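Questions people keep asking me about teaching robots by hand

I've been doing demonstrations on the Callham project since February, and my inbox has filled up with more or less the same handful of questions. So I'm answering them in one spot. If yours isn't in here, write to me and I'll add it when I get a minute.

What do you do all day?

I hold a gripper in my hand, squeeze it, and do chores. That's the short version! The gripper has a camera on it and two fingers that open and close, and every time I pick something up and put it somewhere, that's one demonstration. Later on the software folks train a policy on the whole pile, and we find out whether the arm learned anything from me.

So you don't need the robot in the room?

Not for the handheld stuff, no, and I love that. I can take the gripper wherever the chore is. For remote control you do need the arm, plus someone sitting at the controls, plus somebody standing near the stop button (we take turns, it's boring).

Which one is better, handheld or remote?

Depends who you ask. Krum Popescu, who runs our remote station, will tell you that a demo driven through the real arm is worth more because the arm has proved it can make every one of those moves. He has a point. My wrist can do things that the arm can't, and if I get lazy and twist around in some weird way, that demo goes in the trash. But I got through 239 handheld demos in the time it took Krum to record 19 on the arm, and I bring this up at lunch a lot.

How many demonstrations does one task take?

For our first cloth task we kept 191 out of those 239. The rest got tossed, mostly for me moving too fast or letting the fingers go out of view. A simple pick and place with a hard object needs fewer. Anything floppy needs more, and you should plan for that before you promise anybody a date.

Why cloth, of all things?

Because it's hard and everybody has it. A cup is the same cup each time you grab it. A cloth is a new shape every time, so the robot can't memorize one good grasp and call it a day. I crumple ours up differently between takes, sometimes twisted, sometimes just dropped in a heap. Krum likes his folded. We've agreed to disagree and record both.

Do you have to go slow?

Slower than you think, yes. Pretend you're doing it in front of someone who's going to copy you. I used to hum to keep the pace even, and then I learned that the Matić rig records sound. So now I count in my head.

What about windows and bright light?

Record near them! We spent our first few weeks in the back room at Kindia with the blinds shut, and the policy did great in the back room at Kindia with the blinds shut. Move it next door and it fell apart. Since then I've been mixing in sunny spots, gray days, lamps, whatever's going. Do check your exposure before you start, though, or the outside comes through fine and your hands are a dark blob.

Can I mess it up?

Sure, and it's fine. If you fumble a grasp and recover, keep going, since a few recoveries in the mix are good for the robot. If you drop the thing and say a bad word, stop and start over. Our rule is no more than seven takes in a row without putting the gripper down and shaking out your hand. The Bollitz handle is kind of chunky and your thumb will let you know.

Do I need to know how to code?

Nope. I don't, not really. You need patience and decent labels. Write down what the task was, where you were, and which cloth you used, and do it right after the session while you still remember.

Can I come try it?

Please do. We're always short on hands, and new people move differently from me, so the data gets better. Bring shoes you can stand in and a cloth from home if you've got one, any size or color. I'll set you up with a gripper and a practice run, and you can get your first fumbles out of the way before we record anything.

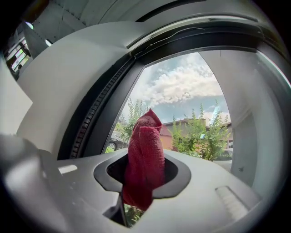
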